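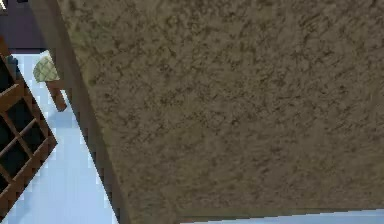 Run 1,040 and the Hornia dropped it again.

No block on the floor this time, no clatter, you don't get clatter in sim. Just the log line. GRASP LOST, then the timer, then the little gray box asking did I want to continue. I did not. I hit continue.

Two grippers, one arm, one camera on the wrist. Same virtual room every time. Hornia two-finger, Ofori three-finger. Pick whichever one we buy. That was the job, that was all of the job, and I'd had it since before Christmas and the report was due at five.

It was ten past one.

"How's it looking," from the doorway. My boss. Coat on already, going to lunch or coming back from it.

"Close."

"Close to done or close close?"

"Close between the two."

She didn't like that. Zistotano wanted a name by the end of the day, one name, and they were paying for the arms and the warehouse and in a roundabout way my chair. She tapped the door frame twice and went.

Okay. Numbers. Hornia was faster, always had been. Snaps shut, good on boxes, good on anything with two flat sides. Ofori was slow and kind of fussy, all three fingers feeling their way in like somebody looking for a light switch. But it held. On the round stuff it held and held. So fast or careful, pick one, and I'd been saying I'd pick one for two weeks.

The plan said 2,000 runs each. Ofori had its 2,000. Hornia was barely past half becuase I kept stopping it to look.

That was the problem, the looking. You're supposed to let it go overnight and read the table in the morning. But I'd sit there with the wrist feed on the second monitor and my sandwich going stale, and the arm would swing down to something big and brown until there was nothing else, brown and flecks and a slice of pale blue floor, and I'd lean in. Every time. Like I could help.

I knew that floor better than my own. At home I couldn't tell you what color the hall is.

Run 1,041. Held.
Run 1,042. Held.
Run 1,043. Lost.

I pulled the controller log for the lost one and put it next to the one before. Same approach. Same speed. Close command, then a gap, then the fingers close. I put the other on top. The gap was longer. 50 milliseconds longer.

Huh.

Went back a page. Lost one, gap. Lost one, gap. Held, no gap. I got up, walked to the sink, walked back. Still there.

So not the fingers. The Jillau. We'd run the Hornia through the Jillau controller because it came in the same crate and the cable fit, I mean the real crate, the real cable, back in May, and then somebody built the sim to match and copied the lag in along with everything else. Somebody. I checked the file history. Me.

I said a word. The guy at the next desk took one earphone out, looked, put it back.

Ten of two now. If I swapped the controller model, all the Hornia runs were junk. Start over. Two grippers on the same controller, the way it should have been from the start, and no way to get through that many by five. Or say nothing. Write Ofori, send it, go home. Ofori might win anyway. Probably would on the round stuff. Who was ever going to open the file history.

I typed Ofori in the box at the top of the report. Looked at it. It looked fine. It looked like a name in a box.

Deleted it.

Found her in the stairwell, eating a pear.

"I need till Monday," I said.

"No."

"The test's wrong. My end. The Hornia's been on a slow controller, it gets the close command late. I've been grading it on somebody else's reflexes."

She chewed. "How wrong?"

"Don't know. Could be nothing. Could flip it."

"And if you hadn't looked?"

"They'd have bought the Ofori."

"Is the Ofori bad?"

"No. It's good. I like it."

Long breath through the nose. She wrapped the core in a napkin and put it in her coat pocket – in the pocket, with her keys – and got her phone out.

"Monday noon," she said. "Not end of day. I'm telling them it was the software."

"It was me."

"You're the software."

Back upstairs. Swapped the model, checked it, checked it agian. Zeroed the counter. Turned the wrist feed off so I'd leave it alone. Started the run, got my jacket on, one arm in.

Turned the feed back on.

Run 1. The room came up, same floor, and the arm started down.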